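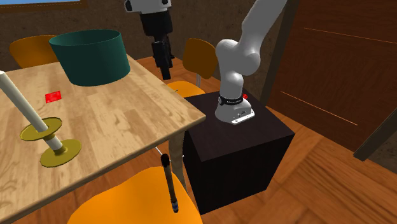 The tidy-up test in the Mandgate simulator, with the bucket, the red card and the disc stand on the table.

Mandgate is a program for trying out household chores on a simulated robot arm before you spend money on a real one. I used it through September on an ordinary desktop computer, mostly to find out whether an arm could clear a table as well as a patient child.

You choose a room, an arm and a chore, then either write the steps yourself or load a ready-made controller. I loaded the one from Rilident, which costs extra, and gave it 17 tries at each job. The robot starts in the same pose every time, but the things on the table can be shifted a little between tries.

Putting the red card in the bucket sounds like the easy one. It managed 5. A flat card on a flat table gives the fingers nothing to get hold of, and most tries ended with the card pushed along the wood or over the side. Sliding it to the table edge first helped, but I had to write that step in myself.

Moving the bucket went better, with 15 good tries. The opening is wide and the rim is easy to grip. I did not get far with the stand. Lifting it by the rod made the whole thing swing, and twice it knocked the bucket over.

The room settings are good. Chairs can be pushed in or pulled out, and the arm has to work round them, which the older Carnico package never asked of it. Shadows and wood grain are decent. Contact between thin objects is poor, and I would not trust any result with paper or cloth.

Setting up took me 9 hours, most of it spent on the Byun plug-in that links the controller to the gripper. The manual covers this in one paragraph and gets a menu name wrong.

As for chores, large things with rims are within reach. Anything flat still needs a person. Worth buying if you are planning a project and have time to fiddle. If you only want the table cleared, keep your money for now.

Three stars out of five.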